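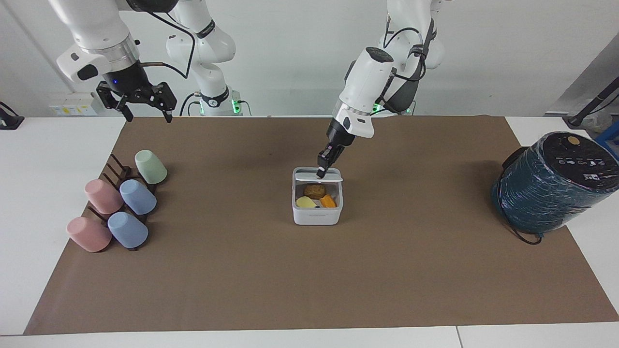 Grirport, October

# Gripper comparison: frequently asked questions

We get a lot of the same questions about the two-arm gripper comparison, mostly from people who have their own bench and want to know what they can copy. The answers below are kept up by Esben Þórarinsdóttir, who runs the bench, and Alistair Dow, who looks after the controllers and the logs.

## What are you comparing?

Two parallel grippers on the same pair of arms. One is the Prastico, which has compact fingers and a short stroke. The other is the Belkadi, which opens wider and closes more slowly. Both are electric. We run each one on the left arm and the right arm, so that a difference between the arms doesn't get counted as a difference between the grippers.

## Why household objects and not test blocks?

Blocks are easy to describe and easy to pick up. We used them for the first month and both grippers scored close to perfect, so the results told us very little. Tapered plastic cups and a small lidded container gave us a spread of scores in the first hour.

## What are the tasks?

There are three at the moment.

- **Cup to rack.** Take a cup and leave it upside down on the wooden dish rack.
- **Cup from rack.** Take it off again without moving the ones next to it.
- **Lid.** Handle the flat lid of the small divided container without disturbing what is in the compartments.

A fourth task, with cutlery, is written up but not scored yet.

## How many trials have you run?

1,723 scored trials so far, across both grippers and all three tasks. Another 162 were thrown out. Most of those were controller timeouts from the first week, and the rest were started with a cup in the wrong place.

## What counts as a failure?

A trial fails if the object is dropped, if another object is knocked out of place, or if it takes longer than 40 seconds. A second try at the grasp is allowed. A third is not. We don't give partial credit, though the log does record how far the arm got.

## Which gripper is better?

It depends on the task. The Belkadi is ahead on cups, mainly because the wider opening forgives a poor approach angle. The Prastico is ahead on the lid. Its fingers are slimmer at the tip and it holds a thin edge with less tilt.

If you can only buy one and you handle mixed objects, Esben would pick the Belkadi. Alistair would pick the Prastico and spend more time on the approach. We haven't settled that one.
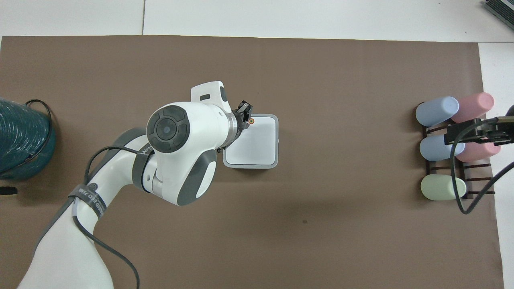 ## Does the choice of arm matter?

Less than we expected. With the same gripper and the same task, the left and right arms score within a few points of each other. The larger effect is reach. When the target is near the far side of the sheet, the elbow has to open out more and small errors at the wrist get bigger. We now keep all start positions inside a marked zone on the layout drawing, and we suggest you do the same before you compare anything.

## Why is the table covered with brown paper?

Glare. The bare tabletop is white and so are several of the objects, and the depth readings near the edges were poor. Kraft paper is cheap and dull. Tape it down on all sides, and change it when it starts to curl.

## How many cameras do I need?

Two views will do for this kind of work: a fixed one beside or above the table, and one from head height. Scoring from a single view doesn't work well, because the arm often hides the object at the moment you care about. We have scored trials as passes from one view and changed them to failures after checking the other.

## Which controller are you using?

Hellex, with the stock firmware. We tried a faster control loop and saw no change in the scores, so we went back. Settings that do matter:

1. Closing force. Set it per object. Soft cups deform and slip if you use one value for everything.
2. Closing speed near contact. Slow it down for the lid.
3. Cable slack. It isn't a setting, but it belongs on the list – a short gripper cable will pull on the wrist at full reach and you will blame the software.

## How often do you recalibrate?

At the start of each session, after every gripper swap, and after any contact hard enough to trip the force limit. A swap with calibration takes us 28 minutes. Plan your runs so that you swap once a day at most.

## Can both arms work at the same time?

They can, but scored trials use one arm. The other is parked above the table with its gripper clear of the work. Two-arm trials are logged separately and aren't part of the totals given on this page.

## Can I get the logs?

Yes. Write to Alistair and say which task and which gripper you want. The files are large, so please don't ask for the full set unless you plan to use it. Video from both views is available for the lid task only. The cup videos are still being sorted.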